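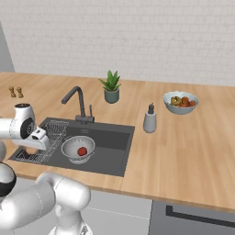 Not yet, according to Jilska, and not for a good while either: a machine that can empty a sink once hasn't learned to do the dishes.

Household manipulation (the entry I keep getting asked to write for the Flavcombe wiki) is the branch of robotics that deals with kitchen and laundry chores, and I'm a bit more hopeful than that! A decent arm with a two-finger gripper can pick a piece of fruit out of a colander, if the fruit is where the arm expects it. Much of the practice happens in simulated kitchens — sink, tap, dish rack, bench, the lot — where a dropped bowl costs nothing.

The Holora chore list, which I lean on a fair bit, has 8 kitchen jobs on it. Its best entrant finished six of them in simulation and two on a real bench, and to count as finished a job has to come off in more than 70 per cent of tries.

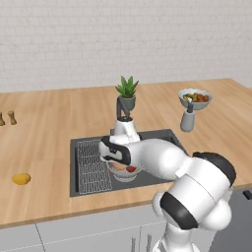
Glassware is its own headache. Clear rims confuse depth sensors, and a grip that's fine for a lemon can be far too firm for a small bowl. The Pangaribuan workshop runs its glass trials with padded fingers and very slow lifts, and I reckon that's sensible, though you'd be waiting until January for your cuppa.

Shop-floor work is further along, mostly thanks to parts that turn up in the same spot every time. See also: bin picking, dishwasher loading.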